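3.2 Packing and transit losses

The second part of the study dealt with what happens to fresh market tomatoes between the packing shed and the store. Fruit was taken from two growers, Gusden and Celside, which supply the same regional warehouse but pack in different ways. Gusden packs in shallow fiberboard boxes with one layer of fruit. Celside uses deeper boxes holding three layers, with a paper sheet between layers. Both growers pick at the breaker stage in August and ship at the light red stage.

From each grower we drew 100 boxes at the shed door. Boxes were tagged, weighed, and followed to the warehouse at Mahawong, a trip of 196 km, the last part of it on unpaved road. Trucks left at 5 a.m. to avoid the heat of the day. Boxes were stacked on pallets in the usual way and no change was made to the drivers' routine. On arrival the boxes were held overnight at the temperature normally used in the warehouse and opened the next morning.

Fruit was scored for three kinds of damage: surface abrasion, compression bruising, and splitting at the stem scar. Abrasion was scored by eye against a printed chart. Bruising was scored after cutting, as the outer wall often hides the soft tissue beneath it. A fruit with more than one kind of damage was entered under each, so the totals in the tables can be greater than the number of damaged fruit. Fruit that had already been marked as scarred at the shed was left out of the abrasion score but kept in the other two.

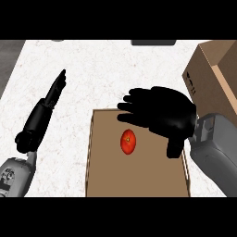

Figure 4. Single tomato in an open cardboard box, stem scar visible.

Does a deeper box always lead to more bruising? Depth matters mainly when the fruit is past the light red stage, as firm fruit can carry the weight of two layers above it without lasting harm.

The bruising scores fit this reading. In the Celside boxes, damage was found mostly in the bottom layer, and within that layer mostly in fruit that had colored ahead of the rest. Firm fruit in the same layer was usually sound. The Gusden boxes showed little bruising but more abrasion, which we put down to movement. A single layer leaves space above the fruit, and on rough road the fruit turns and rubs against the walls and floor of the box. Abraded fruit lost weight faster in storage - a point taken up again in Section 4.

Splitting at the stem scar was rare in both sets and showed no clear link to packing. It was more common in fruit from plots that had been watered heavily just before harvest. We did not record soil moisture at the sheds' supplying plots and can't take this further with the present data.

A smaller trial was run with Prokum liners, a molded pulp insert with a separate cup for each fruit. Gusden packed 80 boxes with the liners and sent them over the same route. Abrasion fell, and the gain was largest in boxes from the top of the pallet, where shaking is worst. The liners take up room, however, and each box held fewer fruit, so the cost per kilogram shipped went up. The grower also reported slower packing in the first days, until the crew had settled on a way of seating the fruit stem side down.

Two limits should be kept in mind. All trips used the same road and the same type of truck, and the results may not carry over to paved routes. Box depth and grower were also tied together in the main trial, so differences in variety or handling at the shed can't be fully separated from the effect of the box. A crossed trial, with each grower packing both types, is planned for the next season.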